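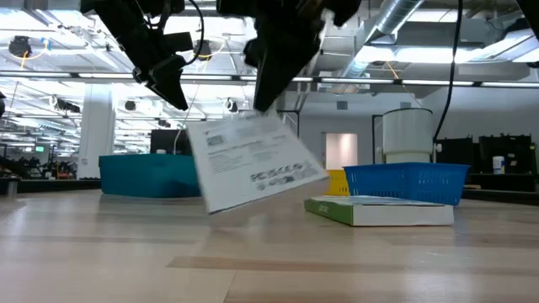

I would like to ask for advice on how to put away cables and small paper things together, so that they can be found again by a person who did not put them away. I have the use of a large shared workshop in Histthorpe, and the long table in it collects everything: cords, printed cards that come with devices, a paperback, cloths, whatever people had in their hands. At present I have one big teal bin, a blue mesh basket which stands behind the green book, and something smaller in yellow. My first idea was the usual one, to put all into the big bin and close the matter. I did this in January and by the evening it was already wrong. The cords had made one single knot, and the cards with the small print had slipped down the side of the bin and were bent. One of them had a row of small signs on it and I have still not learned what device it belongs to.

So I have three things which I do not understand well.

The first is the winding. I wind a cable around my hand and elbow, as my father did, and it opens again as soon as I put it down. If I pull it tight it stays, but then it has a strange twist the next time and does not lie flat on the floor.

The second is the cards. They are too important for the rubbish and too small for a folder. In a folder with holes they fall out at the bottom.

The third is which container is for what. The shelf where everything should stand in the end is 65 cm wide, and I cannot make it wider because there is a pipe on one side. The big bin takes a great part of it. I was looking at the boxes from Flimeo, which are 24 cm each, but I do not want to buy anything before I know if the system is good.

I must add that other people use the table also, and they are kind people but they do not read long instructions. I once made a list with headings and hung it up, and it was very soon under a calendar.

Thank you in advance for your patience with my English.

Asked by Pankaj Dubey

mossandtwine

Get rid of half of it. You will not miss it. I threw out a whole drawer of leads when we moved and needed one of them since, which cost very little at Semwal.

Also zip bags. Everything in zip bags.

kettle_lane

Dear Pankaj, your English is better than mine was when I came, and it is still not my first language, so we are in the same boat. I will try to answer in the same order as you asked, but I begin with the containers, because the other two parts depend on it.

The fault is not in the big bin. A big bin is useful on the table during the work, and it becomes a problem only when it must also be the place where things live. I would therefore give it one duty: it receives everything that has no home yet. At the end of the day it is emptied, and it goes under the shelf or on top of it, but it does not take room between the other boxes. With this you have your 65 cm free again.

The mesh basket I would take for the cords. Through the holes one sees more or less what is inside, dust falls through the bottom instead of staying there, and a basket with low sides does not tempt people to fill it too high. The yellow one can be for the papers, if a card can lie flat in it. Please try this first with the largest card that you have. I once arranged a very nice basket and the biggest leaflet was a little too long for it, and I had to begin again.

Cloths should go to some other place altogether. A cloth on top of a basket is like a curtain, and people then believe that the basket is full.

Before you put anything away, put the small things on the table close together in one group, with the containers standing near the edge around them. I know it looks like more disorder. But in this way the hand goes always outwards from the middle, and one does not move the same cord three times from left to right. Take the longest cords first. They lie over the other things, and as long as they are there you pull a card on to the floor with every movement.

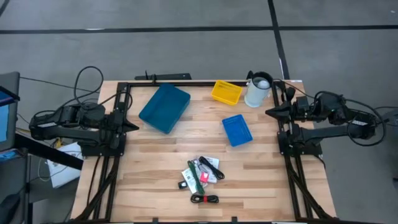

Should the printed cards be kept when the device is already working? Keep them for as long as you keep the device, and let them go together with it.

For the keeping itself I use envelopes of the ordinary letter size, open at the top, standing upright like index cards. On each envelope I write in big letters the everyday name of the thing, so "desk lamp" and "small heater", and never the model number. The model number is on the card inside. If a card belongs to a cord that is always stored separately, I write the same word on a piece of paper tape around the cord, near the plug. This is all the labelling that I do. When I made more, it was not read, exactly as with your list.

For the card with the row of signs: such signs are very often about disposal, or indoor use, or approval marks, and one finds the same row on many different papers. So I would not try to find the device from the signs. Look in the small print for a number with letters in it, often near a corner, and search for this. If there is no number, make an envelope with the word "unknown" and put the card in it. Mine has 17 papers at this moment and I am not ashamed. When something breaks or is given away, I look there first, and now and then one of them finds its owner.

Now the winding. The hand and elbow is the reason for your twist. Each turn around the elbow gives the cable a turn in itself also, and when you lay it down it wants to give that turn back. Instead, hold one end in the left hand with the plug hanging down a little. With the right hand bring a loop to it, of the size of a dinner plate, and let the cable roll between the fingers so that the loop hangs flat. For the next loop turn the wrist the other way, so the cable goes behind itself. One loop over, one loop under. It feels very clumsy for the first evening. After this the hands do it without you.

A thick cable wants bigger loops than a thin one. If it pushes back, do not fight with it, open it and make the loops larger. And a braided cord keeps its bends for a long time, so I hang mine over a door handle for a night before I wind it new.

To close it, take a hook-and-loop strap, and put it once around the full bundle in the middle, across all the loops. Then the coil can be lifted by the strap. Choose a strap in a strong colour if the cable is black, for a dark strap on a dark cable is not found by tired eyes. Please do not use rubber bands -- they become sticky after some summers and leave a mark. Wire ties from the packaging are good for one time and then they scratch.

Do not put the coiled cables on top of papers, not even for a moment. I write this because I do it always myself. One puts the heavy coil down on something flat and white, and in the evening one looks for the flat white thing everywhere.

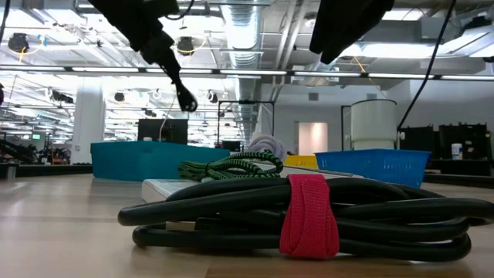 mossandtwine came back to say that the straps are worth paying for, but only the kind with a slit at one end, where the strap stays fixed on the cable when you open it. The plain ones from a roll go missing within a week, and then everybody is back to knots. Also that the zip bags were meant seriously, for very thin leads.

I agree with the slit. With the zip bags I agree only a little, because a lead in a bag must be pressed in and it gets sharp bends at the plug. If you use them, take a larger one than you think.

For the order on the shelf: cords on the side which is nearer to the table, papers in the middle, and leave a free place of one hand at the end by the pipe. This free place is important. Without it, each time one takes a basket out, the neighbours fall into the gap. I would not buy the Flimeo boxes yet. Two of them would fit with space left over, but they have closed sides, and for cords I find it a pity. Use what you have for one month and then you will know which one is annoying.

About the other people at the table, I have only one trick. Put a single word on each container, large, on the side that is seen from the chair. Not on the lid, as the lid will travel.

halfpastnine

Mostly agree with the long answer above. I want to add something about the book, because it was not mentioned. A book on a work table is always in the way and always gets a cup on it, or a coil of cable. Stand it up at the end of the shelf, spine to the front, and it holds the envelopes so that they do not fall over. My envelopes are held by an old Clornis catalogue of 925 pages and it has never moved.

If it is a book which somebody is reading at the moment, then of course ask first.

For the papers I personally photograph both sides of each card with the phone, and put the pictures in one album with the name of the thing as title. I keep the paper too. But when I stand in a shop and must know which fuse or which bulb, the paper is at home and the phone is with me.

One question back to Pankaj: is the shelf deep enough that two rows could stand one behind the other? If yes, do not do it.

Pankaj Dubey replied:

Many thanks to all three of you. The shelf is deep, and I confess I was planning exactly the two rows. I have now tried the over and under winding with the long green cord and with the black one. The green one is not beautiful, I think it needs the night on the door handle. The black one lies flat, which I have never managed before.

The largest card goes into the yellow one with a small space remaining. For the cloths I am still looking for a place, maybe a hook on the inside of the cupboard door. The envelopes I will buy at Semwal, and the word "unknown" is already written.

Last updated: January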